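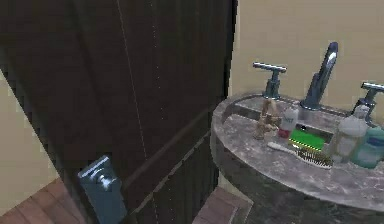
Section 4: Fitting and setting up the Ternenow room humidity controller

4.1 Before you start

The Ternenow controller switches a fan or dehumidifier according to the relative humidity measured at one or more Zavetti sensors. It is supplied in two versions. The wall version is wired to a fused spur and must be fitted by a competent electrician. The plug-in version needs no wiring and can be set up by the householder.

Check that the carton contains:

Controller with mounting plate
Two Zavetti sensors, with batteries fitted and pull tabs in place
Screws and wall plugs
Adhesive pads for the sensors
Registration card

If the carton is marked Buchanan, the controller is the older model with a rotary dial. Follow steps 1 to 9 as written, but ignore any reference to the display and use the separate dial chart.

CAUTION: Switch off the supply at the consumer unit before removing the cover of the wall version. The fan terminals stay live when the controller is set to OFF.

4.2 Choosing where to put the controller

Mount the controller outside the bathroom or shower room, on an inside wall, at a height where the display can be read without bending. Keep it at least 300 mm from any light switch or dimmer. Do not mount it above a radiator, behind a curtain or inside a closed cupboard.

The controller and sensors communicate by radio. Ordinary stud walls have little effect on range. Foil-backed plasterboard, large mirrors and water tanks can reduce it considerably. Carry out the range test in step 8 before making any permanent fixing.

4.3 Fitting

1. Hold the mounting plate against the wall with the arrow pointing up and mark the two fixing holes.

2. Check for hidden pipes and cables. Drill the holes, insert the plugs and screw the plate in place. Do not overtighten.

3. Wall version only: feed the supply and fan cables through the rear entry and connect them as shown on the label inside the cover. Brown to L, blue to N, switched live to the terminal marked F. The earth conductors go to the parking terminal.

4. Offer the controller up to the plate, top edge first, and press the lower edge until it clicks.

5. Restore the supply. The display shows the software version, then two dashes. The dashes mean that no sensor has been paired.

4.4 Pairing and placing the sensors

6. Remove the pull tab from the first sensor. Hold the PAIR button on the controller until the dashes flash, then press the button on the back of the sensor once. The display shows 1.

7. Repeat for the second sensor. The display shows 2. Pairing closes automatically if no sensor is detected. If this happens, start again from step 6 with the sensor that failed.

8. Hold each sensor in its intended position and press its button twice. One long flash means the signal is good. Three short flashes mean it is weak and another position should be found.

9. Clean the surface with a dry cloth, peel the adhesive pad and press the sensor firmly in place.

Note: In a bathroom, place the sensor high on the wall opposite the bath or shower, out of the direct spray. In a bedroom, place it at mattress height on an inside wall, clear of bedding. A sensor pushed down between bed and wall measures the pocket of still air there and will read high.

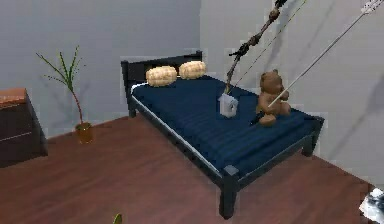

Figure 4-2. Bedroom with bed in corner position.

Where a bed stands against an outside wall, leave a gap behind the headboard so that air can move. This matters most in cold weather. Readings taken in February will usually be higher at the outside wall than in the middle of the room.

4.5 Setting the humidity level

The factory setting is 50 per cent relative humidity for bedrooms. To change it, press SET, use the arrow buttons to choose a value, and press SET again. If no button is pressed the display returns to the current reading and the old value is kept.

Setting the level too low will make the fan run for long periods with little benefit. If the fan has not stopped after a full day, raise the setting in small steps.

4.6 Fault codes

19: Sensor battery low. Replace the battery with the same type. Pairing is not lost.

46: No signal from a paired sensor. Check the battery, then repeat the range test. If the code remains, remove the sensor from the list and pair it again.

Any other code: note the number, switch off the supply and contact the supplier.

CAUTION: Do not use solvent or spray cleaners on the sensors. The vapour can damage the measuring element permanently.

4.7 Use with Holler fans

Holler fans with a built-in overrun timer must have the timer set to minimum.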